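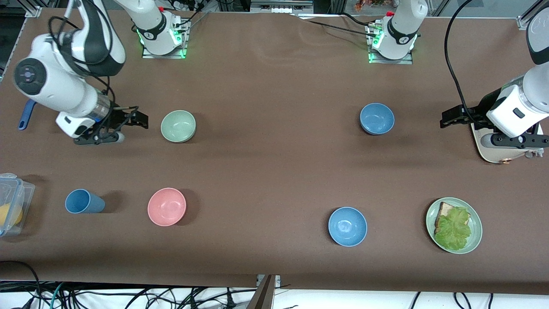 Page last changed: 19 September 2025

I had 10 tabs open and a cart at Tridthorpe with 8 things in it, and the only one I'd come for was a bath mat. You know how it goes! The mat was cheap, but shipping wasn't, so I started adding stuff - a Plaser desk lamp, socks, a garlic press in a color they called Moss.

Then the box popped up. Have a promo code? I didn't, but now I wanted one so badly my ears got hot. The first site gave me HOME3, expired in June. The second made me spin a wheel and give up my email. The third had more than 200 codes for Flurby, where I have never bought a thing in my life.

It was past midnight when I typed in MOSS, just to be silly, and the total dropped. I sat there with my hand over my mouth. I took out the lamp, put it back, and the discount stayed (I checked twice). So I added a Heitmann kettle, the big one, and hit the button before anybody could change their mind.

The order came Tuesday in one enormous carton. I cut the tape on the kitchen floor and pulled out paper, and more paper, and the kettle, and the socks. No bath mat. There was a slip that said it was back-ordered, and at the bottom, a code for next time.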